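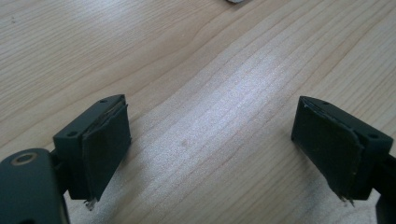
Photo: Emberg workshop

Maihi Hardwax Oil, clear satin, 827 ml

We love what Maihi does for pale timber! It soaks in, dries with a soft sheen and lets the grain show without that orange tint you get from older oils. One tin covers a small dining table twice over – and there's usually a bit left for the chopping boards.

Stir well, wipe on thinly with a lint-free cloth, leave for 30 minutes and buff off the extra. Second coat after 5 hours.

Also in matt. Tins are £34, in stock at our Jasville shop. Roltel cloths and pads sold separately.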